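Wunura's bun night is back for September, and there's a bigger hall this time

If you tried to get into the steamed bun night at the Wunura hall last year, you'll remember the queue. I was in it. I got as far as the bike racks before word came down the line that the pork ones were gone, and I went home and had toast.

So I was pretty pleased to hear that the whole thing is moving across the road to the old Tipoki building, which seats 162. The hall only ever managed 140, and that was with people perched along the edge of the stage with plates on their knees. The organisers reckon the kitchen is the real prize though. It has proper benches, two sinks and an exhaust fan that works, so we won't all be walking home smelling of cabbage (I didn't mind it, but my coat did).

There'll be two sittings, one at 5 pm and a later one at 7.30, and you need to pick one when you book. Last year's walk-up system is finished. I know a few regulars are grumpy about that, and the message board outside the shops has had some colourful notes pinned to it, but I stood in that queue in the drizzle and I'm all for it.

Bookings are being handled by Unik, the stationery and gift shop next to the chemist. You can pay at the counter or ring them up. They had sold 203 tickets across the two sittings when I dropped in, and the woman ahead of me bought nine more, so I wouldn't leave it too long. Kids under five get in free if they share a chair, which sounds like chaos to me but good luck to everyone.

On to the food! Pork and spring onion is back, and so is the mushroom one that my neighbour talks about all year. New on the menu is a red bean bun for afters, plus a plain one for anybody who likes to mop up sauce. Hodilari, the bakery down at the roundabout, is making the dough again. They've changed the recipe a bit, with a longer rise overnight, and I was given one to try while I was asking nosy questions. It was softer than last year's and a touch sweeter. I liked it a lot. My other half thought the old one had more chew, so you may hear some debate at the tables. 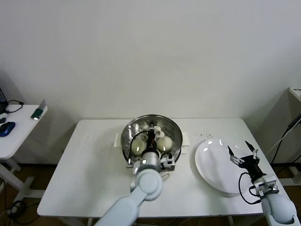

Drinks are tea, cordial or whatever you bring yourself. The building has no licence for selling alcohol but you're welcome to carry in a bottle, and there's a small corkage charge that goes towards new curtains. Please don't park in the chemist's spots. They were very patient about it last time and I gather the patience has run out.

One other change: the folding lesson, where you get a lump of dough and somebody kind shows you how to pleat the top, will run before the first sitting at 3 pm. It's included in the ticket, whichever sitting you're booked for. I did it last year and mine looked like a dropped sock, but it tasted fine and I'll be having another go.

If you've got allergies, tell Unik when you book so the kitchen can sort you out ahead of time. There's a gluten-free dumpling on offer, made separately, but only if it's ordered. Leftovers, if there are any, will be sold at the side door after the second sitting. Bring your own container.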